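Clearing out the hall closet

February 27, 2020

I moved into the flat on Akpan Street 13 years ago and had never emptied the hall closet all the way to the back wall. Last week I did. It took 3 evenings.

Coats

I own more coats than I wear. Two went to the thrift store, along with a Pedoretti raincoat that stopped keeping rain out some time ago – it still looks fine, so I told them at the counter. The wool one stays until April and then goes in a bag with cedar blocks.

Shoes

Anything with a split sole went out. I kept the walking boots and bought new laces for them.

Hangers and odd plastic bits

Wire hangers go back to the dry cleaner, who takes them in bundles of 20. Gray plastic is harder. Our recycling center only wants bottles and tubs, so a molded piece with a long bar and a blunt hook goes in the regular trash unless you can use it.

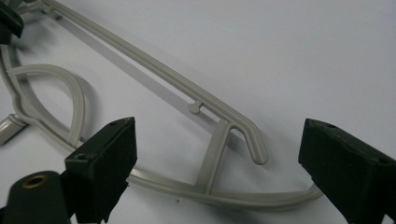 What is left

The vacuum, the ironing board and one shelf of light bulbs. I still need to paint the back wall.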